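Section 4: Setting up your food and symptom diary

Welcome to the fun part! By now you've made your Clukstead account, had your first chat with your practitioner and picked a start day. This section walks you through setting up the diary, making your first entries and sharing them. Allow yourself half an hour and a cup of tea (you can log the tea, too).

Before you begin

You'll need:
- your phone or tablet, with the Clukstead app installed
- the email address you gave at your intake appointment
- the programme code from your welcome letter
- a list of any supplements and medicines you take, with the doses

Caution: The diary is a record for you and your practitioner to look at together. It doesn't diagnose anything, and entries aren't read in real time. If you feel seriously unwell, call your doctor or emergency services. Please don't stop or change a prescribed medicine on the strength of a pattern you've spotted in your diary. Bring it up at your next appointment and talk it through first.

4.1 Opening a new diary

1. Open the app and tap Diary, then New.
2. Type in your programme code. It's made up of letters only, and capitals don't matter.
3. Choose a programme. Most people reading this will be on Boneck (digestion and energy) or Kunier (cycle and hormone support). If your letter lists both, choose Kunier. It includes every Boneck question plus its own.
4. Set your start day. We love a Tuesday start, as Mondays are busy enough already, but any day works.
5. Tap Save. Your name will show at the top of a blank page.

Note: If the app says the code has been used, you probably opened a diary during your intake appointment. Go back to Diary and look under Existing.

4.2 Choosing your reminders

The app comes with reminders at 8 am, 1 pm and 7 pm. Shift workers, change these straight away! Uriel Vergara on our support desk worked nights for years, and he set his around when he woke up and when he went to bed. The clock on the wall didn't come into it.

1. Tap Settings, then Reminders.
2. Slide each reminder to a time that suits you, or turn it off.
3. If you're on Kunier, leave the evening reminder on. The cycle questions come up with that one.
4. Tap Done.

You can change reminders as often as you like without affecting anything you've already entered.

4.3 Logging a meal

1. Tap the plus sign and choose Meal.
2. Write what you had in plain words. "Two eggs on sourdough, butter, half a tomato" is a terrific entry. "Breakfast" doesn't give us much to go on.
3. Add drinks on their own line.
4. Move the hunger slider to where you were before you ate, and the fullness slider to where you were after.
5. Tap Save.

You don't need to weigh anything. Palm, fist, cup and spoonful are all perfectly good measures, and the app understands them. For mixed dishes such as curry, soup or casserole, list the main ingredients and leave the rest. If someone else cooked, write down what you know and put a question mark after it.

Each entry holds up to 300 characters, which is more than enough for most dinners. For a wedding or a long lunch, make 2 entries and give them the same time.

Note: Please log the biscuits. And the wine. And whatever you finished off the kids' plates! We aren't marking you, and a diary with real food in it is so much more useful.

Caution: If recording food makes you anxious, or if you've ever had an eating disorder, tell your practitioner before you start. There's a symptoms-only version with no meal entries at all, and it works beautifully. To switch it on, go to Settings, Diary Type, Symptoms Only.

4.4 Logging symptoms, sleep and mood

1. Tap the plus sign and choose How I Feel.
2. Pick from the list, or tap Other and use your own words.
3. Rate each one as mild, moderate or strong.
4. Put in the time it began. A guess is fine.
5. Tap Save.

Sleep goes in once a day, with your first entry. You'll be asked when you went to bed, when you got up and how rested you feel. Naps have their own button, hidden a bit unhelpfully under More.

Good days count as well. If you've had a bright, energetic afternoon and your stomach has behaved itself, log it! The Feeling Great button is there to be used, and those entries are often where the conversation starts at a review.

4.5 Adding supplements

1. Tap Settings, then My Supplements.
2. Type the name and dose exactly as they appear on the label.
3. Choose Daily, Some Days or As Needed.
4. Repeat for each one, then tap Save List.

From then on a tick box will appear in your morning entry. If your practitioner changes your plan, edit the list the same day and don't delete the old item. Tap Finished beside it, and the app will keep the dates.

Note: Herbal teas, protein powders and fortified drinks can go under either meals or supplements. Choose one and stick with it.
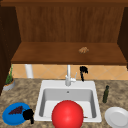 4.6 Your first week

For the first seven days, change nothing. Eat the way you normally eat. It's tempting to tidy up your diet the minute you start writing it down, and we've all done it (Zineb Benjelloun, who wrote the Kunier questions, swears she ate more spinach in her own test week than in the whole year before). Your usual week gives everything after it something to be compared with.

1. Aim for three entries a day. Two is still good.
2. If you miss one, fill it in from memory and tap the Later box.
3. If you miss a whole day, leave it blank and carry on.
4. At the end of day seven, open Summary and have a look through. You'll see your meals and symptoms on one timeline.

Try not to draw big conclusions yet. Feeling rough after cheese on one occasion might be the cheese, or it might be the short night before it. Your practitioner will help you sort through the possibilities.

4.7 Sharing your diary

1. Open Summary and tap Share.
2. Choose your practitioner from the list. If you're seen at the Yurchenko rooms, choose Yurchenko and your practitioner will find you from there.
3. Tick the parts you're happy to share. Meals, symptoms, sleep, mood and cycle are all separate.
4. Tap Send. A green tick appears once it has gone through.

Send it by noon on the day before your appointment so there's time to read it properly. You can withdraw sharing whenever you like under Settings, Privacy.

4.8 If something isn't working

Message 301, "Entry not saved": your connection dropped out. Leave the app open, move somewhere with better reception and tap Save again. Your words will still be there.

Message 776, "Programme not matched": the code and the programme you chose don't go together. Go back to step 3 in 4.1 and check your letter.

Reminders don't arrive: make sure notifications are allowed in your phone's own settings as well as in the app.

Summary is blank: it needs at least one meal and one symptom entry before it will draw anything. In a symptoms-only diary, it needs two symptom entries.

Wrong time zone after travelling: close the app fully and open it again. Earlier entries keep the time of the place where you made them.

If you're still stuck, tap Help and then Message Us, and include the message number if there was one. The desk closes over the break in December, but the diary keeps working and your entries will be safe.

Once your first week is in and shared, go on to Section 5, Preparing for your first review.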